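Stadness open day, notes from the Plevevari bench

May 2019

Typing this up fast before I lose it. Got to Stadness late, parking hopeless, missed the welcome and the first half of the big arm demo. Not too fussed. I'd come for the hand-held grippers and how they keep them running, as we're meant to have a pair of our own going by October and so far we have one cupboard and a lot of opinions.

Plevevari is the bench at the back on the ground floor, past the paint store. They call it a cell but it's a table, really. Two grippers, one for each hand, and whoever is on shift works through kitchen jobs with them. Plates, bowls, lids. Then somebody resets and off they go again.

Torbjørn Blomqvist did the tour. Fast talker, good with questions. Let us hold things, which I was not expecting.

Start of shift first, because that was the bit I could steal straight away. They don't touch a plate until the grippers have been opened and closed by hand, slowly, listening for grit. Then fully shut, held up to a window, and you look for light between the fingertips. Even line of light, or none, and you carry on. A wedge of light means one pad has crept or one linkage is a bit off, and it goes on the tray. No fixing at the table. Torbjørn was firm on that. Tiny screws and crockery, bad mix.

Then the zero. Squeeze it shut, log the closed reading, let go, log the open one. If the two don't match yesterday's card they do it again before blaming the tool. Half the time it was someone's thumb on the trigger, apparently.

I asked how long all this takes. With a new person, both grippers, 90 minutes the first time. After a week they're quick and hardly look at the card. Which worried me a bit but the cards looked properly filled in, so.

Next part was setting out the table. I'd imagined bare grey board. No, they use home stuff, patterned cloth and all, and they swap the dishes over. The cloth gets pulled flat and checked for folds near the front. A fold lifts the rim of a plate just enough that your lower finger goes in at a different angle from last time, and then you're chasing a fault in the gripper that isn't there. They lost a day to that once.

Rim grabs are the hard ones. One finger over, one under, both tools going at the same plate if it's a big one. The trick is to bring the open fingers right over the rim and stop — check both sides — and only then squeeze. People rush it and bang the tip on the china, and that's what chews up the pads.
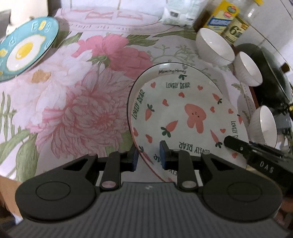
Gediminas Mockus disagreed with the bit about rushing. In his view most of the wear comes from dirty pads, a smear of oil off a bowl or dust out of the cloth, and then people squeeze harder to make up for it and the linkage cops the load. Wipe more, squeeze less, and he'd bet on a pad lasting twice as long. Torbjørn said fine, but he's the one filling in the sheet. They've clearly had this one before.

Pads then. Theirs are blue, on black fingertips, and the dark colour does you no favours when you're looking for wear. You go by feel. Run a fingernail across the face, if it skips there's a glaze on it and it gets cleaned with a damp cloth, no solvent. If it catches there's a cut and it comes off. Regardless of how they look, both pads come off at 2,000 closes. Always as a pair, left and right. One new and one old pulls the plate round as you lift.

The round silver pivots on the arms get wiped every shift and oiled almost never. I'd have drowned them. Oil picks up crumbs and flour and then you've made paste. One drop, once a month, wipe off the excess, work it open and shut, wipe again. I watched them do one and there was stil a grey line on the cloth the third time.

Screws. There's one out near the fingertip that walks loose and everybody ignores it because it's so small. Paint dot across the head and onto the finger, if the dot's broken you've got your answer. Stealing that as well.

Repair tray was my favourite thing of the day. Clellard make the tray inserts, foam, each part has its own hole so you can see what's missing before you close up. Strand supply the spare fingers, and lead time has been rotten, so they keep 8 on the shelf and grumble if it drops. Serial 184 was in the tray while we were there, stiff on the left arm. Came apart in no time. Cause was a sliver of something hard in the joint, maybe glaze off a plate, they weren't sure. Cleaned, back together, light check, zero, new card, and back to the end of the queue for tomorrow. It doesn't go straight back on the table teh same day, not even if it feels perfect.

Didn't get to see the charging or the cable side, ran out of time. Asked for a blank copy of the start card and Torbjørn is going to email one. Will put it in the shared folder when it turns up.

Sausage sizzle was out of onions by one. Bring a jumper, the back room is freezing.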